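HOLD
Fiction, posted in September
by the author of Pranley Nights

The fault came up at 4:10 in the morning and I was the only one on the floor. Grip held, no release. Cell two.

I had my coffee in one hand. Set it down on the wrong side of the yellow line, which is a write-up, and went to look.

Both arms stopped. Wrist light green. That was what bothered me – green is fine, green is go home and sleep. The screen said fault and the arm said fine and I had to pick one.

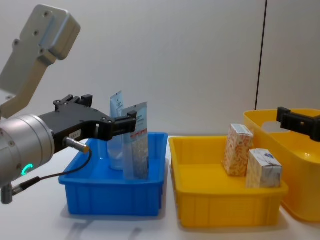

Cell two, left arm, green light on the wrist.

The Sturkar manual is 400 pages and the part you need is always on a page somebody took. Grip held, see grip. Grip, see hold. I called the Sturbridge line and got the recording. Your call is important. I put it on speaker and left it on the bench.

You have to understand about the hold. Mitsotakis-Vlachou wrote it in after the spring, when an arm at the other plant opened its fingers on a power dip and dropped a casting on a man's foot. So now they don't open. Power goes, they hold. Link goes, they hold. Good rule. I signed the sheet saying I'd read it.

But it was packets in there. Little packets and boxes, nothing you could hurt a foot with. I stood thinking it could just let go.

Tried the reset from the panel. Nothing. Tried it again, slower, like that matters. The cable under the wrist looked ok. Plug looked ok from where I was standing, and where I was standing was outside, because you do not go in with the power up. You do not put your hand in. I have said that to more than 8 new people in a year and watched them nod.

Third reset, it moved.

Not far. The log says it finished a command from the night before, one that had been sitting in the queue behind the fault the whole time. Then it took hold again and stayed there. Green. 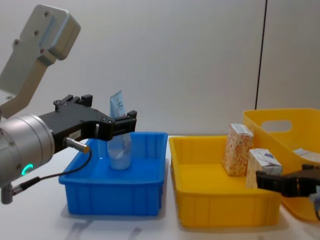

One pouch in the blue bin, and the fingers closed on it.

I laughed. Out loud, nobody around. Then I noticed my hand was on the gate.

I dont remember putting it there. The latch was up. I hadn't tripped it yet, but it was a half inch, maybe less, and I had my weight leaned in like a man going into his own fridge. If I'd gone in after the second reset. If I'd just reached over to work the packet loose, which I had been thinking, which I'd had the whole sentence ready in my head, I'll just work it loose –

The recording said thank you for holding.

I took my hand off. Pulled the main. Hung my lock on it, the red one, with the tag. Wrote the time. My writing was bad.

There's a number on the poster by the time clock, 4000 hours without an incident. You sit under it and eat your sandwich. I sat under it. I thought about whether this was an incident. Nothing was broke. Nobody was bleeding. There's a form for that, near miss, and the form has a box that says what were you doing, and I had the pen on that box untill the day shift started coming in.

They clear the queue now before anybody resets. It's a step, it's got a line to initial. Took them a week to add it. They ran the cell the same as before, same bins, same work.
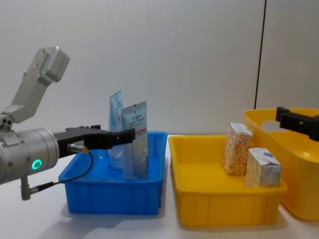 Left arm down on a tube, right arm over by the basket.

First night back on it I walked the long way around. Somebody had moved my coffee cup to the right side of the line.

I wrote: reaching.

Comments

pressbrake_pa: Had the same thing with a queued move, different machine. My hand WAS in. Still got all the fingers but I think about it. Good story.

mollusk77: why does the light stay green tho

nightshift reader: "like a man going into his own fridge" yep. Done exactly that.

old tooling guy: He should of locked it out before the first reset look. Otherwise liked it.

Contact the editors | Copyright Pranley Nights, stories remain with their authors | Back to top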